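Ticket 1546
Subject: Buzz from worktop, room 697
Category: Furniture and fittings
Priority: Normal
Opened by: Renata Iturra
Assigned to: Ciarán Mac an tSaoi
Opened: April 2022
Status: Closed, one item carried over

Reported problem

A buzz is audible in room 697 whenever the white unit on the wooden worktop is switched on. The unit itself was quiet in its old room. The buzz comes and goes, lasts a few seconds each time, and is loudest when standing next to the glass. Leaning a hand on the worktop stops it, or changes the pitch. It has been present from the first day after the move. The unit completes its runs and shows no errors.

Please do not move the unit without telling me. It was aligned after the move and I would like to avoid doing that again.

Renata Iturra

Reply 1, Ciarán Mac an tSaoi

Thanks. Before I come up, please check the following and reply on the ticket:

Does the buzz occur with the unit powered but idle?
Does it occur with the ventilation off?
Is anything stored on or under the worktop?
Is the worktop the one supplied by Paredes, or the older one?

Reply 2, Renata Iturra

Idle: no buzz. Only while running.
Ventilation off: no change. Damián Cáceres turned it off at the panel and we ran the unit for 30 minutes. Buzz present throughout, on and off.
Stored items: two boxes of paper towels underneath, not touching anything. I took them out anyway. No change.
Worktop: Paredes. Light wood, straight grain, with the seam where the two panels meet.

One more thing. Damián thinks it is the glazing. I think it is the table. We have not settled it.

Reply 3, Ciarán Mac an tSaoi

First visit. Notes as taken.

Unit run on its normal setting. Buzz reproduced within a minute. With an ear near the glass the sound seems to come from the panels, and with an ear on the wood it seems to come from the wood, so listening is not much help. Pressed on the tan framing at three points while the unit was running. No change at any of them. Pressed on the worktop near the seam. Buzz stopped. Released. Buzz returned.

Checked the gap between the worktop and the glazing with a strip of card. The card passes freely the whole way along, so the worktop is not touching the frames.

Checked the floor with a level. Within tolerance for the room. Checked the worktop with the same level, lengthwise and crosswise on each panel. The left panel is level. The right panel falls slightly toward the back.

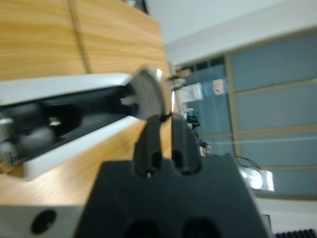
Got under the worktop next. The two panels are joined by steel plates, each with four screws. On the middle plate, two screws were turning in their holes without biting. The other plates were tight. The support leg nearest the middle plate had its adjustable foot wound fully in, so it was not reaching the floor and that part of the worktop was hanging from the plates.

Wound the foot down until it took load. Ran the unit. Buzz still present but noticeably quieter, and the pitch had dropped. Did not touch the two loose screws, as I had only the original size with me and they will not hold in those holes.

Next step: longer screws or plugs for the middle plate. I have asked Pascual Sosa in stores what we hold.

Reply 4, Pascual Sosa

We have no screws of that type in the longer length. Weretti stock them in boxes of 10. I have a box on order. We do have hardwood plugs and glue if you would prefer to do it that way. Glue needs overnight.

Reply 5, Ciarán Mac an tSaoi

Screws, please. I checked the thickness and the longer ones will not come through the top. Renata, in the meantime please keep using the unit as normal. If the buzz gets louder again, check whether the middle foot has worked its way back up. The locknut on it is stiff but it does turn.

Reply 6, Renata Iturra

Buzz has stayed at the lower level. Foot has not moved, I put a pencil line on the thread. It is tolerable now but the unit is used for most of the morning and people sitting on that side still notice it.

Also asking whether the rubber feet on the unit could be part of this. They are the ones it came with. Flalto sell a softer set.

Reply 7, Ciarán Mac an tSaoi

Possible, but I would like to change one thing at a time. Screws first, then we will see whether feet are needed.

Reply 8, Ciarán Mac an tSaoi

Second visit. Screws arrived and fitted.

Work done:
Removed the two loose screws from the middle plate and fitted the longer type.
Backed off and retightened the other two screws on the same plate, with both panels clamped flush from above.
Reset the middle foot after the clamps came off and tightened the locknut.
Rechecked level. Both panels now read the same front to back.

The unit was left in place throughout. Renata marked its position with tape before I started and it was still on the marks when I finished.

Ran the unit for a full cycle. No buzz at the seam or at the glass. Ran it a second time with Damián listening from the corridor. Nothing heard.

Reply 9, Renata Iturra

Confirmed, no buzz over several runs. Alignment checked and unchanged. Damián has asked me to record that the sound was in the glass. I have recorded it.

Could the seam get some sealant? Crumbs and dust collect in it and a cloth does not reach them.

Reply 10, Gisela Bravo, facilities desk

Sealing the seam is outside the scope of this ticket and would have to come off again if the panels are ever separated. I have added it to the list for the August shutdown, together with a check of the plates on the other Paredes worktops on the same floor. Cleketti hold the maintenance contract for the glazing and have not been called out.

Root cause: stripped screws on the middle joining plate; support foot not in contact with the floor.
Fix: longer screws fitted, foot reset and locked.
Parts used: two screws. The remaining eight are in stores, same drawer as the short ones, marked with blue tape.
Carried over: seam sealant, to shutdown list.

Ticket closed by Gisela Bravo.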